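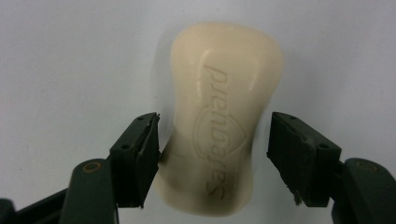 The Harorach hand-held demonstration gripper, second revision, is sold by Pamico for recording pick-and-place tasks without a robot in the loop. The operator holds the tool, performs the task, and the wrist view becomes the training data. Pads are the part I would budget for. The green contact pads fray along the inner face and the lower edge, and a torn strip like the one on the right finger can hang near the contact line. Each pad is held by 2 screws, so a swap is quick. The brass-colored rings at the pivots have given me no trouble.

Grip on smooth objects is good. Waisted bar soap is a useful test, as the fingers have to meet the narrow part squarely or the bar rotates on lift. After 200 demonstrations I replayed the resulting policy on our arm, and most failures came from one finger touching early and pushing the bar over. The tool closes symmetrically; my hand does not center it. Slower approaches helped more than extra data.

The Jatness trigger is stiff for the first 10 minutes of a session and tiring after an hour. Finger width is logged cleanly. Export to Bogdan works, but timestamps drift on long recordings, so I split mine at 2000 samples.

Spare pads ship separately and took until February to reach me. Recommended for tabletop work with light objects. For anything heavy, use remote control of the real arm.

Simão Calado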